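Sunday, May 12, 2024
By Kendra Marchand

Cormier Workshop Puts Its Sorting Method on the Public Calendar, With Fewer Promises Than Usual

TUNEVDALE – The Cormier Workshop, a repair and small-parts bench on Podondale Road, will open its parts-sorting sessions to the public in August. The sessions cover one narrow subject: how to lay out, sort and put away the metal bits that pile up when a person takes apart a clock, a kitchen mixer or a bicycle hub.

The workshop makes no claim that the method will change anyone's life. Marlene Turcotte, who runs the bench, has read most of the popular books on getting organized and came away doubtful.

"They all tell you to buy boxes," Turcotte said. "I bought boxes. Then I had boxes full of gears and no idea which gear went with what. A box with a nice label is still a box you have to dig through."

The Cormier method starts with a cloth. Before any part comes out of a machine, a plain dark cloth goes over the whole table. Parts are set down on it one at a time, with space between them, and stay there until each has been matched to its drawer. Gears go in one group, plates and discs in another, and anything that can't be named gets its own corner. The cloth is shaken out over a tray at the end of the day, which has saved more than one set screw.

Turcotte admits that none of this is new. Watchmakers have worked over cloths and pads for a very long time, and plenty of home mechanics use an old towel. What the workshop has done is write down the order of the steps and test it against its own backlog, a back-room shelf that held 236 unsorted parts last winter. All but 11 have since been given a drawer. Those 11 are still in a coffee can, and visitors are welcome to guess at them.

The results were not all flattering. The workshop had expected sorting by size to be quicker than sorting by kind. It was quicker to put things away by size and much slower to find them again, and the size drawers were dropped after two weeks. A color-tag system suggested by bench member Lucie Bergeron did worse.

"I liked the tags," Bergeron said. "I was the only one who could remember what they meant, and some mornings I couldn't either."

The choice of cloth caused more argument than anything else. White showed every smear of grease. A patterned tablecloth hid small washers completely. The bench settled on dark gray, although Bergeron still holds that black steel parts get lost on it and has asked that this be mentioned.

The workshop looked at ready-made sorting mats before settling on fabric. Adanech Mersha, who keeps the supply list, priced several and could not see what the extra money bought. The molded compartments were too shallow for a stack of gears and too small for a mixer plate, and a mat can't be folded up at the corners and carried to the drawers. 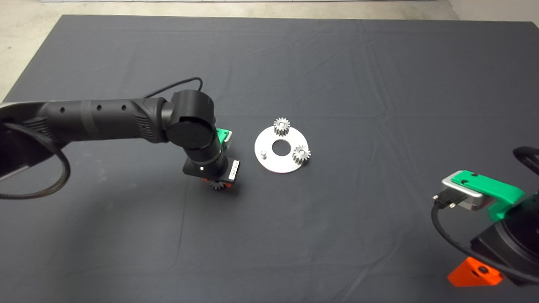

A small spur gear over the gray work cloth, with a round aluminum plate lying flat beside it.

Each August session will take nine people and run for one evening. Those attending should bring something already in pieces, in whatever container it has been living in. Cloths, trays and hand tools are provided. The workshop will not put the object back together, and it will not say whether the object is worth putting back together, a question that took up most of the trial evening.

Drawers are not included in the fee. Marlene Landry, who handles bookings, said callers are often disappointed to hear it.

"People want to go home with the cabinet," Landry said. "We tell them to sort first. Half of them find they need a smaller cabinet than the one they had picked out."

The written steps, printed on a single sheet, will be free at the front counter. The workshop has printed 900 copies, a number Turcotte calls optimistic.

Bookings are taken in person at the Podondale Road counter. The schedule of evenings will be posted on the door before the sessions begin.

Filed under: Workshops & Classes, Home Repair, Tunevdale

Recent items
Skonero Hardware Extends Saturday Counter Hours
Podondale Road Parking: What Changes and What Doesn't
Cormier Workshop Ends Its Blade Sharpening Drop-Off
Tool Library Asks for the Return of Its Long Ladders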